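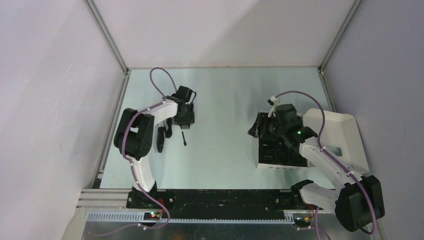

Ro-un Jin asked at the budget review why the second arm should be paid for before the spare grippers, and the question shaped the rest of this plan.

Equipment plan for the two-arm table, Mesau project
14 shares | 3 comments

The arms are already mounted, so the remaining budget of 2,000 covers consumables, spares and tooling. Fingers come first. Flastel sells them in pairs at 169, and we plan to buy 2 pairs this term. Cable clips and sleeves are grouped under one line. A replacement wrist unit from Hwang was quoted at more than 800 and is deferred to July.

Test objects are bought last. Small, smooth items such as pens cost little and set the precision we need at the fingertip.
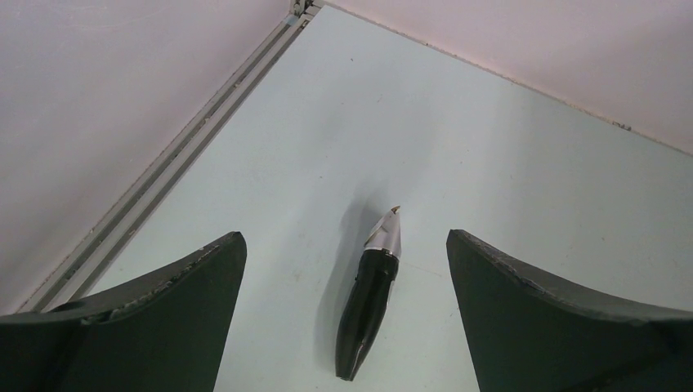

Report and cost table: Ye-rin Seo

Finger wear is the largest unknown. We have no replacement interval from the supplier, so the plan assumes one change per term. Rollora offers a cheaper finger, but its mounting holes do not match our wrist and an adapter would have to be machined.

Comments (3)

mk_lab: Does the 169 include shipping?

Ye-rin Seo: No. Shipping is under "other."

tobin4: I would order the adapter stock now. Lead times are bad.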